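Why Does My Blanket Keep Me Warm?

Okay, quick quiz for bedtime. Is your blanket hot? Go and stick your hand on it before you get in. Nope! Mine feels pretty chilly, especially in November. So how come I'm toasty as a muffin after a little while under it?

I asked my neighbor Salvador Godinho, who sewed quilts for 30 years, and he laughed and said, "You're the heater, kiddo!" And he's right. Your body makes heat all day and all night, even when you're fast asleep and dreaming about pancakes. The blanket's job is to stop that heat from running away.

The secret is air. A fluffy comforter is full of tiny pockets of it, and air that can't move around is really slow at passing heat along. Your warmth gets stuck in there with you (hooray!). That's why a squashed, flat comforter doesn't feel as cozy as a puffy one. Give yours a good shake in the morning and watch it fatten up again!

What about sheets? They're thin, so they don't trap much. Most cotton sheets are woven, with one set of threads going up and down and another set going over and under, over and under, all the way across. My old striped pillowcase has that pattern, and if I hold it close to my nose I can see every little crossing.

You can try it with paper strips, or with yarn or cord if you've got some. Thick cord is easiest for beginners, and the color is up to you. I always pick blue. 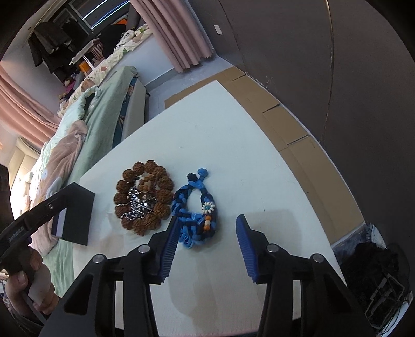
Thick cords in lots of blues, woven into a bracelet with a flower charm.

Now try the blanket test. Put one hand under a thin sheet and the other under a folded blanket, and count slowly to 151. Which hand feels warmer? Swap hands and do it again, then tell a grown-up what you found out!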